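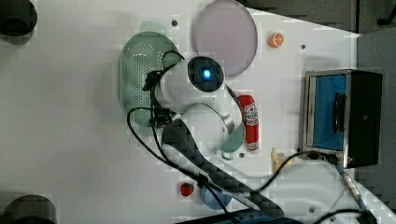
Photo: Ottar Åberg / Ciltberg

Support > Play Kitchens > Jollura Table Set > Section 4: Setting Out and Draining

Print this page | E-mail this page

4.1 Setting out

Clear the table first. Section 3 asked you to do this already, and we know how that went.

1. Stand the toaster oven at one side of the table, door facing in. Run its cable off the nearest edge and away from the plates.

2. Put the lavender plate down next. It is the largest thing in the set after the oven and will take the spot you wanted for something else.

3. Set the green colander plate to the left of it, holes clear of crumbs, stickers and raisins.

4. Add the cup and the food. The ketchup bottle may stand or lie on its side. It prefers to lie.

NOTE: The orange slice is small and round and belongs on a plate. Left loose, it will be found in February.

CAUTION: Keep drinks, real ones, at least 30 inches from the oven and its cable.

4.2 Checking the colander

1. Hold the colander plate up to a window or lamp.

2. Look for light through the holes. Those with something behind them will look dark, so turn the plate and look again before you accuse anyone of using modeling clay.

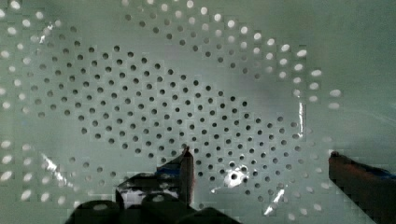

Fig. 4-2. Colander plate, close view. Bright holes look as if light is behind them.

3. Clear blocked holes with a soft brush. Do not use a fork. Ciltberg has a drawer of plates returned by people who used a fork.

NOTE: Glare on the glossy surface is easily mistaken for a scratch. Tilt the plate; if the mark moves, put the claim form away.

Replacement plates: ask for part 357.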